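Address confirmation for a large multi-tenant building: what must be on file before the May update?
Posted in Addressing and Location Data by Myrto Athanasiadis
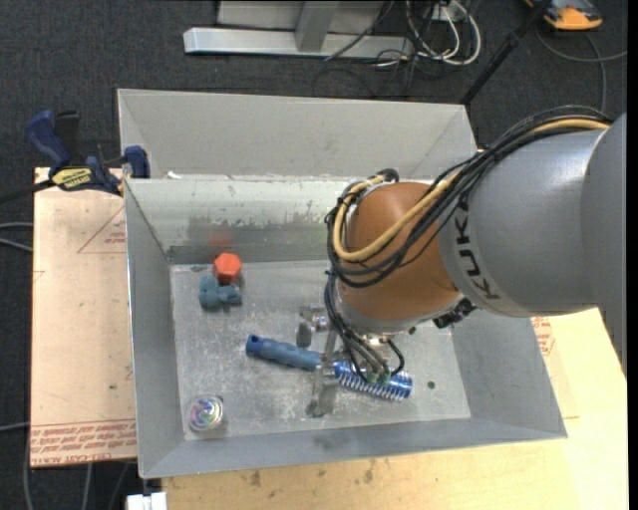 Our office handles addressing for the Bosmont emergency communications district, and we are preparing corrections for the May update. One property is giving us difficulty. The former Clarnik complex on Plendmont Road has a single street address, 187, but is now divided among 4 tenants with separate entrances. A caller who gives only the street number could be at any one of them. For any call from the property I would want the responding crew sent to the correct door the first time. The owner prefers to keep one address and add suite letters. Our ordinance allows either suite designations or separate numbers, and it does not say who decides. Has any other district settled a matter of this kind, and what did you require from the owner in writing?

zervas_gis
Our district assigns a separate number whenever an entrance opens onto a different street or a named private drive. Where all entrances face the same parking area, we accept suite designations on the following conditions:

The owner submits a floor plan showing each tenant space and its exterior door.
Designations are posted at each door in characters that can be read from the drive.
Each tenant confirms that its telephone provider has the suite on file, including for any multi-line system.

The third condition takes the longest. We allow 60 days and send one reminder. If confirmation is not received, the building is flagged in the dispatch notes and the matter is referred to the fire marshal.

As to who decides, our ordinance names the addressing coordinator, with appeal to the county commission. If yours is silent, I would ask your county attorney for a short written opinion before issuing anything. An owner who objects later will ask where the authority came from.

Please also place a point at each door in your map layer. A single point in the middle of the roof will send crews to whichever side of the building is nearest the road.

northdesk
Suites are fine. We have them all over our area and it works.

Retired Shift Supervisor
I would respectfully disagree with the reply above. Suite letters work when the caller knows the letter. In my experience, employees on the night shift often know the company name and little else. Whatever you decide on numbering, enter every tenant's business name as an alias for its own door, and include any former name that people in the area still use. In your case that means Clarnik should bring up the whole property.

I would also ask the owner for an after-hours contact for each tenant. We lost time one Sunday at a locked gate with only the leasing office number on file, and the leasing office was closed. Crews should walk the property before the change takes effect, with at least 3 items noted for each entrance: the gate, the alarm panel and the nearest hydrant.

Myrto Athanasiadis
Thank you for these replies. I have requested an opinion from the county attorney and have asked the owner for a floor plan. The alias entries can be made now under the existing address, and our staff will begin with those.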